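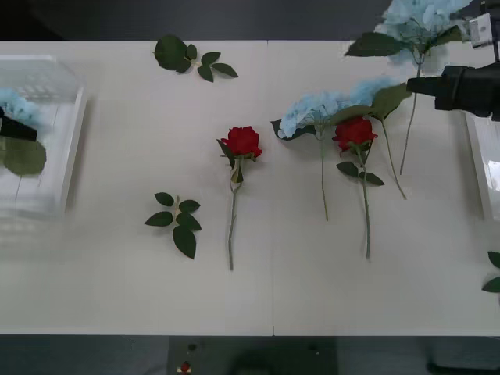
Sorting, Cleaning and Storing Artificial Flowers

Applies to: single stems, sprays and loose foliage in polyester, polyurethane or mixed materials. Preserved and dried flowers are handled differently and are covered on their own page.

Artificial stems deteriorate mostly in storage. Petals crease under the weight of other stems, wires take a set, and dust works into the fabric until a brush no longer lifts it. The procedure below takes one afternoon for a typical household quantity, plus overnight drying if anything is washed.

What you need

A table long enough to lay every stem flat
Clear plastic crates with lids, one per flower type if space allows
Soft paintbrush, 1 inch, kept for this purpose
Hair dryer with a cool setting
Two basins or a double sink
Mild dish soap
White cotton cloths
Acid-free tissue paper
Floral tape, green
Wire cutters rated for steel stem wire (not scissors)
Low-temperature glue gun
Masking tape and a permanent marker

Setting up the table

Use a white or very light surface. Fallen leaves, glue threads and shed fibers show up against it, and so does any dye that rubs off. A dark table hides all three. If two tables are pushed together, close the gap between the tops. Thin stem wire drops into an open seam and the coating gets scraped when it is pulled out.

Lay long stems with the heads at the back and the stem ends toward you. Roses and hydrangeas can share a row at this stage. Heads may overlap slightly during sorting but should not be left that way overnight. Put detached foliage to one side, where it can be matched to stems later. Keep the crate at one end of the table so that stems travel in one direction only.

Sorting

Sort by head type first, color second and stem length third. Sorting by color first looks better on the table but gives mixed crates, and mixed crates are what crush hydrangeas.

Roses. The head is dense and holds its shape. The usual faults are a loose sepal, a leaf that has slid down the stem, and a head that spins on its peg. Check all three by holding the stem in one hand and turning the head gently with the other.

Hydrangeas. The head is made up of many small florets, each pushed onto a plastic pin. Florets come off singly and are easily lost. Hold the head over the table and tap the stem twice. Anything that falls is put in a small dish and glued back before the stem is stored.

Foliage. Separate intact sprigs from single leaves. A sprig with all its leaves is worth keeping whole. Single leaves go in a zip bag labeled by leaf shape; they are the repair stock for everything else.

Discard stems with rusted wire showing through the coating. Rust stains transfer to pale petals and do not come out.

Dry cleaning

Dry cleaning is enough for most stems and should always be tried first.

1. Hold the stem upside down by the lower third.
2. Run the hair dryer on cool at arm's length, moving constantly. Warm air softens glue and should not be used.
3. Brush each petal from the center outward. On a hydrangea, brush the outside florets only and let the air clear the inside.
4. Wipe leaves on both faces with a dry cloth, supporting the leaf from below with two fingers.
5. Wipe the stem from head to cut end.

The rice or salt bag method (shake the head in a bag with a cup of either) works on roses with tight petals. It is not recommended for hydrangeas. Grains lodge between the florets, and salt attracts moisture in storage.

Wet cleaning

Test for color first. Dampen a white cloth with soapy water and press it against the back of one petal for one minute. Red is the color most likely to bleed. If the cloth picks up any dye, that stem is dry cleaned only.

For stems that pass:

1. Fill one basin with cool water and a teaspoon of dish soap. Fill the second with plain cool water.
2. Dip the head and move it back and forth. Do not squeeze.
3. Rinse in the second basin. Change the rinse water when it clouds.
4. Shake once over the sink.
5. Hang upside down from a line or a coat hanger with clothespins on the stem, heads not touching.
6. Leave overnight. Hydrangeas can need a second night.

Do not wash red and pale blue stems in the same water, even if both have passed the test. Pale blue fabric takes up very small amounts of dye.

Keep the stem end out of the water. The cut end exposes the wire, and wet wire is where rust begins. If the end does get wet, dry it with a cloth and seal it with a short turn of floral tape.

Repairs

Loose rose head. Pull the head off the peg, put a small bead of low-temperature glue on the peg, and push the head back on. Hold for 30 seconds. High-temperature glue will deform a plastic peg.

Slipped leaf. Slide it back into position and wrap two turns of floral tape directly beneath the collar. Stretch the tape as you wrap; unstretched floral tape does not stick to itself.

Curled sepal. Leave it alone if it is attached. A curled sepal is normal on many patterns. If it is hanging by a thread, one dot of glue at the base is enough.

Drooping leaf on a sprig. If the leaf has a wire in the midrib, bend it back. If it has no wire, steam it lightly from below, hold it in the right position and let it cool before letting go.

Bent stem. Straighten over the edge of the table in several small moves, working from the head down. One large bend cracks the coating.

Frayed petal edge. Trim the threads with sharp embroidery scissors. Do not singe.

Packing the crate

Clear crates are preferred over cardboard. The contents can be checked without unpacking, and cardboard passes moisture. A slatted or vented rim is acceptable if the crate stays in a closet. In a garage or basement, use a solid rim and a gasketed lid.

1. Line the bottom with one sheet of tissue, crumpled and flattened again.
2. Lay foliage sprigs first, flat, leaves all facing the same way.
3. Add a sheet of tissue.
4. Lay roses head to tail in alternate directions so the heads are not stacked.
5. Place hydrangeas last, on top, with nothing above them. If the crate holds only hydrangeas, use a single layer.
6. Lower each stem by the stem, never by the bloom, and release it only after it is resting on the layer beneath.
7. Close the lid. If the lid touches a petal, the crate is overfilled.

Stems longer than the crate should be bent once, in the lower third, in a wide curve. Do not fold them. If the same stems are bent at the same point every season, the wire will eventually break there, so move the bend an inch each time.

Labels

Write the contents on masking tape and put it on the short side, where it can be read when crates are stacked. Head type, color and date packed are sufficient. Room names are less useful, as arrangements move around.

Storage conditions

Dark, dry and cool. Direct sun through a window fades red to a brownish pink in a single summer, and clear crates give no protection. Attics are unsuitable in most regions: in July the heat will release hot glue joints. Avoid cedar chests, where the oil can mark pale fabric. Do not add mothballs. Polyester is not attractive to moths, and the odor is persistent.

Stack no more than two crates high unless the lids are rigid.

Unpacking

Remove the lid and leave the crate open for an hour before handling. Take stems out from the top layer down. Creased petals usually recover with light steam held well back from the fabric, followed by shaping with the fingers. Open each hydrangea head by lifting the outer florets away from the center and working around.

Reader notes

Mekdes Derese recommends standing repaired roses upright in a block of dry foam until the glue has set, which keeps the head square to the stem. This works well. Bottles are a workable substitute if the necks are narrow.

Shewit Gebremichael asks whether spray cleaners sold for silk flowers can replace washing. They can loosen light dust on polyester. Test on the back of a leaf, use them outdoors, and keep them off glued joints. They will not remove kitchen grease, for which soap and water is still required.

Page last revised 1 September 2020. Rice method note amended; section on bent stems added.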